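《Tratside》中文对白项目 进展报告(第二期)
呈:Felstead 资助处

上一期报告交出去以后,资助处回信问了一句:对白“听起来像不像当地人说话”,有没有办法衡量。这一期的大部分篇幅都用来回答这个问题。先把话放在前面,我们手上的办法都不太令人放心,下面逐项写清楚,请资助处自己判断。

进度上,第一章和第二章的中文对白已经定稿,第三章译完初稿,正在校改。第四章还没有动。按原计划,第三章应当在本期内定稿,这一点没有做到。

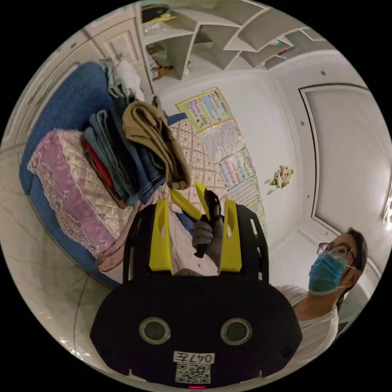 本页最后修改:4月,16:20

一、文本

全剧对白的说话角色原定 80 个,目前已有中文“语气卡”的是其中 534 句样例所覆盖的那一批,主要集中在港口和市场两个区域。语气卡的写法沿用第一期的格式:角色对谁说话、用什么称呼、着急时句子怎么变短、说谎时会不会多加客套。原作者 Gøran Brekke 看过英文回译,批注不少,多数有用,也有一些我们没有照办。

没有照办的主要是关于讽刺的部分。原文里码头区的人物大多客气,客气里带刺,Brekke 希望中文也保留这种表面礼貌。我们试过直译,读出来像客服话术。例如老板娘赶走赊账的水手,原文字面意思是“先生今晚想必还有别的去处”。第一稿译作“先生今晚想必另有安排”,试读的人都以为她真的在关心对方的行程。现在改成“您忙您的去吧”。短了,也确实狠了一点。Brekke 认为这句太直,我们认为还可以。双方都没有说服对方,目前按我们的版本进定稿,留了备注,配音时两种都录。

敬称的问题比预想中麻烦。英文里一个 sir 可以从头用到尾,中文里“先生”“老爷”“您”“这位”各有各的年代和身份。第一章定稿时我们统一用了“先生”,当时觉得省事。到第二章出现了两个真正有身份的人物,再叫“先生”就分不出高低,只好回头去改第一章的一部分句子。改动没有追加费用,但耽误了时间,第三章拖期多半是从这里开始的。如果有人在报告里告诉您称呼表一次就能定好,建议多问几句。

方言方面,第一期报告里写过“酌情使用方言色彩”。现在回头看,这句话写得太轻巧。我们为鱼市的一组角色试写了带北方口音的版本,又试写了带吴语词汇的版本,两版都有人喜欢,也都有人觉得像小品。故事发生在一个不存在的海港,给人物安上任何一种真实方言,玩家马上会去想这个人是哪里来的,而剧本里并没有答案。现阶段的决定是不用成套的方言,只用语序和语气词来区分。这样做的代价是角色之间的差别变小了,鱼市里有几个人闭着眼睛听几乎分不开。我们还没有找到更好的办法。

脏话的处理也有变化。第二章有一场赌局,原文骂得很凶。第一稿全部译出,内部读过以后删掉了一部分,留下来的集中给输钱的那个人。骂得少了,反而听得出谁真的生气。这个改动 Brekke 同意。

二、关于 Ondel 标注工具

本项目预算里有一笔用于 Ondel,即给每句对白打上“语气”标签的工具。申请书里说它可以帮助译者保持角色前后一致,也可以作为资助处关心的那种衡量办法。使用了一段时间以后,我们的看法比写申请书时保守得多。

它能做的事情是把一个角色的全部台词按语气排在一起看。这个功能译者天天在用,没有什么可抱怨的。至于自动判断语气,效果参差不齐。明显的愤怒和哀求判得还行,客套、试探、装糊涂经常被归到同一类“礼貌”里,而这恰好是《Tratside》里最要紧的几种说话方式。我们抽了 10 句第二章的对白,让译者和 Ondel 各自标注,结果两边一致的句子里,绝大多数是谁都不会标错的句子,诸如“快跑”“别开门”之类。剩下有争议的,译者之间自己也不一致。

因此,工具给出的“一致度”数值我们没有写进本报告。数值是有的,看上去也不难看,但它衡量的东西和“像不像人说话”关系不大。假如资助处的评审表必须填一个数,我们可以填,同时会在旁边注明它不说明什么问题。

另外有一件小事:Ondel 的导出表会把省略号和破折号一律转成英文标点,录音脚本因此返工过一次。已经在导出之后加了一步替换,暂时够用。

三、试读

试读请了 9 位读者,都没有玩过英文版。每人拿到同一组场景,有的带人物介绍,有的不带。我们问的问题很简单:这个人大概是做什么的,他对面前的人是什么态度,他有没有说真话。

带人物介绍的读者答得好,这没有什么意义,介绍里已经写了。不带介绍的读者里,对老板娘和赌场看门人的判断相当准确,对海关书记官的判断几乎全错。书记官在剧情里是个胆小的人,说话绕弯子是因为害怕,读者却普遍觉得他阴险。我们回头重读他的台词,也不得不承认,单看中文确实像个坏人。问题出在那些“恐怕”“按说”“倒也未必”上,英文里的犹豫搬到中文里成了拿腔拿调。书记官的台词要整体重写,安排在第三章校改时一并处理。

这里应当说明试读的局限。人数少,彼此认识,而且都是平时就爱读小说的人,对书面腔的容忍度大概高于一般玩家。他们给的总体评价很好,我们没有把评价抄在这里。客气的读者评价一份讲客气话的剧本,可信到什么程度,很难讲。

真正有用的是他们读不顺的地方。有一位读者在“诸位若不嫌弃”这一句上停了两次,说不出哪里不对,只说“没有人会在那种地方这么讲话”。那个地方是鱼市后面的仓库,说话的人刚刚卸完货。她说得对,句子已改成“不嫌弃的话,坐吧”。

四、配音

录音由 Rinaldi 承担,合同没有变动。第一章的主要角色已经录完,第二章录了一部分。
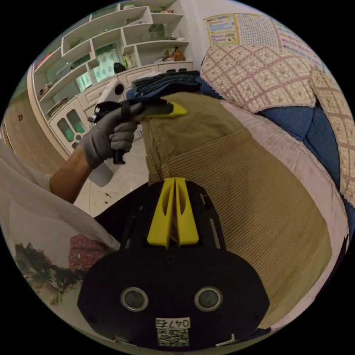
图2 标签编号 0476

先说好的方面。演员拿到语气卡以后,问导演的问题变少了,老板娘和看门人的几场对手戏基本没有重录。看门人的演员自己把几处“您”吞成了含混的一个音,剧本上没有这样写,听起来却比写的好。脚本已按录音改过。

不好的方面是,语气卡写得越细,有些演员越紧。书记官那张卡写了满满一页,演员逐条去演,每个停顿都听得见,最后导演让他把卡收起来,只讲了一句“你怕他看见你手里那封信”,录出来的版本自然得多。这件事让我们对语气卡本身有些怀疑。上一期报告把它列为本项目的主要成果之一,现在看来,对译者它是好用的工具,对演员则要看人。今后给录音间的版本会压缩到几行,完整版只留给文字组。

书记官既然要重写,这一批录音多半要作废。Rinaldi 同意在下一次录音时段内补录,不另收开棚费用,但演员的时间要照付。费用可以从方言顾问一项中转出,该项因为前面讲的决定没有用完。此处需要资助处书面同意。

群众角色的录音还没有开始。市场里的叫卖和闲谈,原计划由主要演员换声兼任,我们听了试音以后不太赞成,同一把嗓子在相邻的两个摊位上出现,一听就露馅。Rinaldi 认为玩家走得快,不会注意。也许是这样。我们想在第三章先做一个街区,放进游戏里走一遍再决定。

五、与计划不符之处

第三章定稿延后,原因已在第一节说明。公开的试听活动没有办,手头可听的内容太零散,拿出来容易让人误以为这就是成品。译者手册只完成了称呼和语气词两部分,脏话和行话部分还是笔记状态。

申请书里提到,本项目的方法可以“推广到其他叙事游戏的中文对白”。这句话我们希望在下一次修订中撤下或者改弱。到目前为止,能够说明白的经验几乎都依附于这一个剧本,依附于它那种人人客气、句句有话外音的写法。换成一部人物直来直去的游戏,语气卡还剩下多少用处,我们没有依据。

六、下一期安排

下一期先完成书记官全部台词的重写,再做第三章定稿。重写后的书记官会找一批没有参加过试读的人来读,仍然不带人物介绍,问题也照旧。如果他们还是认为他阴险,就要和 Brekke 讨论是否在场景上做些改动,单靠措辞恐怕救不回来。

第四章的翻译等称呼表再核对一遍之后开始。第四章有一场葬礼,涉及哀悼用语和宗教说法,原文混用了好几种传统,Brekke 的解释是“镇上的人自己也分不清”。中文里怎样写出这种分不清,而又不让人觉得是译者分不清,目前没有方案。

Ondel 的续订要在下一期内决定。文字组的意见是只续基本功能,不续自动判断。差额不大,是否退回或者转作试读费用,请资助处指示。

附件:第二章定稿对白;语气卡样张(老板娘、看门人、书记官旧版);试读问题单;费用转移申请。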